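Flovar Color Names

This dataset collects the words people use for pale colors in everyday speech. It has 3684 answers from 414 speakers, gathered by Ritu Negi and Adel Ramadan for the Hadaria project.

Files
answers.csv - one row for each answer
speakers.csv - age group and first language

Light blue is the color with the most different names, and "sky" is the most common among them.

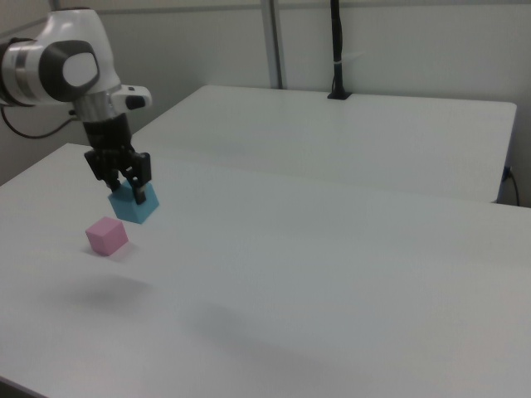
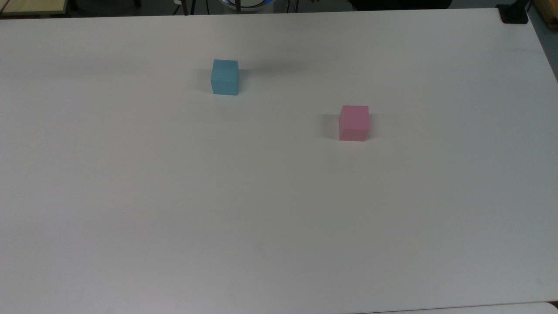 Spelling was not corrected. If a speaker gave two names, we kept both and put the first one in column 2. Answers shorter than two letters were removed, 45 in total.

Known problems
Older speakers from Flundton are too few. Please be careful when you compare age groups.

Questions and corrections can be sent to Ritu.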